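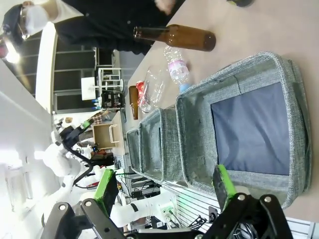 Dawber's recycling center held its open day in March, and we got there at 10 for the first tour. Parking was free but the lot filled up fast. Tracey Haworth took our group of 13 through the building and kept a good pace.

The first stop was the scale, where trucks are weighed coming in and going out. After that we walked along the baler line. A finished bale of plastic weighs 304 pounds, and they were stacked to the roof.

We use cookies to improve your visit. Accept | Manage settings
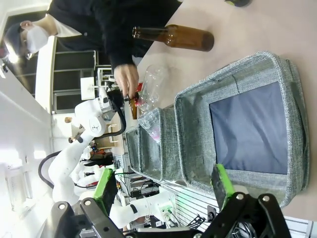
Glass is handled in a separate hall, and it was loud enough that we were given earplugs. Neville Catterall, who runs the hall, said caps should stay on plastic bottles. I had been taking mine off for years.

Lunch was soup and a roll for $5 at the canteen. The gift table had tote bags and not much else. The tour took 50 minutes, and the last part was up 38 steps to a viewing deck, with no elevator. Call ahead if stairs are a problem.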